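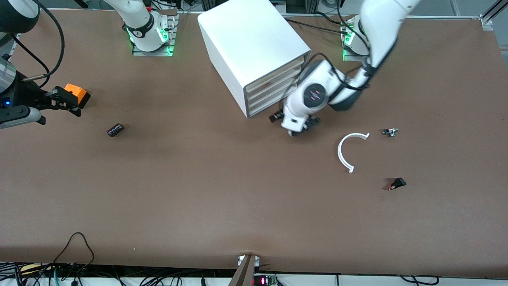 Search this site Search

Plukska planning software - progress report, February
Prepared by Angelica Tolentino for Plandadex

Work this period went into the two-arm planner and the perception node that feeds it. The drawer task is still the main test case: one arm handles the drawer cabinet, the other picks small parts off the table.

Planner. The old version planned each arm alone and then checked for collisions, so one arm often sat waiting. The new one plans both arms together on a shared clock. We ran 269 trials on the Karkport cell. Median planning time fell to 85 ms. Full two-arm plans failed 3 times, all with the gripper low beside the cabinet, where the collision model of the drawer fronts is too coarse. Tsion Birhane is replacing that model with a finer mesh.

Perception. The training set for small parts now has 1,162 labeled views. Dark parts on the brown table cover are found reliably. Shiny metal fittings are still the weak point - the pose estimate flips when glare hits one side. We added a check that rejects a pose if two views in a row disagree.

Tooling. Logs from both arms and the camera now go to one file with matched timestamps. Replay works in Macapagal without a robot attached.

Next period: finish the cabinet mesh, rerun the failed cases, and start on drawer pulls with the second arm moving at full speed. Spending is within plan. We still need a decision on the second compute node before the mesh work is merged.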